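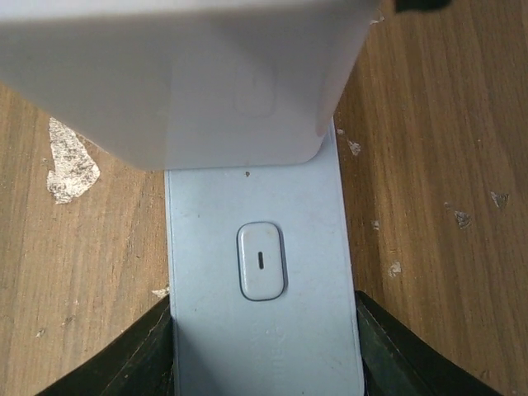
A white plastic block with rounded corners, seen from above

Injection moulding is a way of making plastic parts by forcing melted material into a closed mould and letting it set. Much of the plastic found in an ordinary home is made like this, including bottle caps, plug covers, toy bricks and the outer shells of small appliances.

Process

The raw plastic arrives as small pellets. These are fed from a hopper into a heated barrel, where a turning screw mixes and melts them. Many common plastics are worked at temperatures above 200 °C. The screw then moves forward and pushes the melt through a nozzle into the mould. Pressure is held for a short time while the part cools and shrinks, and pins push it out once the mould opens.

A simple mould has two halves. The line where they meet often leaves a thin raised seam on the part. Small moulds may hold a single cavity; others hold 16 or more, fed by narrow channels called runners. Trimmed runners are often ground up and used again.

Design of parts

Walls are kept at an even thickness where possible. Thick areas cool slowly and can leave shallow dents known as sink marks. Sides are given a slight slope, called draft, so that the part comes away cleanly. Inside corners are usually rounded, as sharp ones gather stress and may crack — a common fault in cheap casings.

Surface finish is set by the mould. Polished steel gives a glossy part, while an etched or blasted surface gives a matt one. Lettering and simple shapes can be cut into the steel and will appear raised on every part.

Cost

Moulds are expensive to cut, and the method is seldom chosen for very short runs. Machining or casting in silicone moulds is more usual for small batches.

See also: Blow moulding, Extrusion, Thermoplastic

Last edited 3 Jan 2019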